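Ticket 32 – bowl slips during table-setting run
Team: Nerneck Robotics Club
Opened by: Fidel Paredes
Status: open

Fork and spoon are solid now, and we're so happy with them! The bowl is the last piece. The arm gets to the rim fine, closes, lifts, and then the bowl rotates out of the fingers. Failed 10 tries in a row on Saturday.

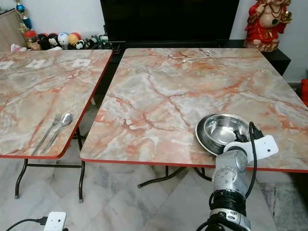 Gripper at the right rim of the bowl, fork and spoon on the other table.

Idris Beddoe: Great progress! Try dropping the close speed first – I think the flared rim is pushing the fingers open. What's your grip value?

Fidel: 3,000. Went down to 1,776 with a slower close and it held twice! Running the full set again tonight.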